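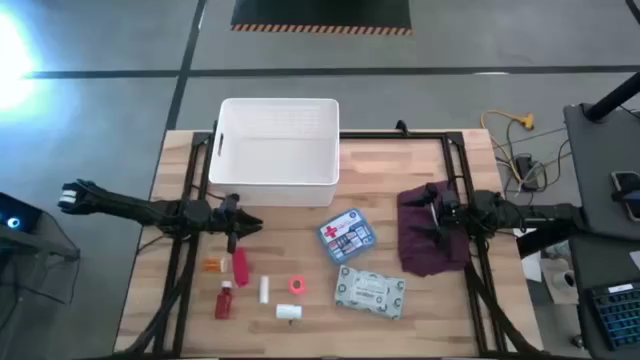
A reader wrote in after the last page on arm setup to ask why anyone should bother comparing two grippers on a table full of mixed stuff, when a row of identical foam blocks would give cleaner numbers. The reader's point was that with blocks you at least know the gripper failed and the object didn't do something strange.

It's a fair question, and I went back and forth on it for a good while before writing this up. My answer is that blocks are fine for the first afternoon. After that they flatter everybody. Both of the finger sets I had on trial, the Plestus narrow pair and the Gendalier wide pair, picked up blocks so well that I'd have happily bought either one, and then I put out a cloth and a small bottle with a cap and things got a lot more interesting! So this page is the mixed-table version, step by step, the way I do it now.

What you need

Two arms facing each other across a table (one arm will do, it just takes longer), the finger sets you want to compare, an open bin, and a collection of household things. Try to cover soft, round, flat, boxy and crumpled. A first-aid kit in a hard case is a great one to include, and so are rolls of tape or bandage, small bottles, a soft flat packet and a piece of cloth. You'll also want a spreadsheet or a notebook. I like a notebook because I can scribble in the margins.

Step 1. Set the table

Put the bin at the back and leave it there for the whole comparison. I mean it, mark the corners with tape if you have to. I once let mine wander a few inches between sessions and lost an evening wondering why one gripper had suddenly become clumsy at letting go.

Lay the things out with space between some of them and very little between others. Turn the boxy ones at an angle to the arms. If everything is lined up square, you're testing the easiest grasp there is, and you'll miss how much wrist movement each finger shape asks for.

Step 2. Match the two sides

Same closing speed, same force limit, same controller settings. My controller is a Gondal, and its force setting is a plain number with no units, so I can't tell you what it means in newtons, only that I keep it at 1498 on both arms. The factory value is 2204, which squashed one of my paper rolls into an oval. Anything over 2000 is too much for soft packaging in my opinion, but start lower than you think and work up.

Check your cables while you're at it. Run each arm slowly through its full reach and watch that the bundle moves freely and doesn't drag across the tabletop, where it can nudge a small item and spoil a run.

Step 3. Do the approach without closing

Most people skip this one, and it's my favorite. Bring each gripper down over an item with the fingers open, stop just above it, and look. Do the fingertips clear the things next door? Is the opening centered? With cloth, look for a fold the fingers can reach on both sides. You'll learn half of what you need before anything has been picked up.

Step 4. Pick, lift, hold, drop

Lift, pause while you count to three, carry it to the bin, let go. Write down one of four words: good, slipped, pushed, missed. "Pushed" is for when the fingers shove the item along the table, and it happens a lot with round things lying on their sides. I run each item 19 times per finger set. There's no science behind that number, it's how many lines fit on a page of my notebook.

Step 5. Swap sides

Now move the finger sets to the opposite arms and do it all over again. I know, I know. But arms differ, even two of the same model, and without the swap you may be comparing arms.

Reading your results

Go item by item before you add anything up. On my table the Plestus fingers were much happier with bottles and anything slim, and the Gendalier pair won on cloth and on the boxed kit, where the extra width kept it from twisting. Added together they came out close to even, and that total would have told me nothing useful.

If you have access to the Stesdale soft pads, try them on the narrow fingers as a third round. I've only had mine on since July and I'm still getting through the rolls.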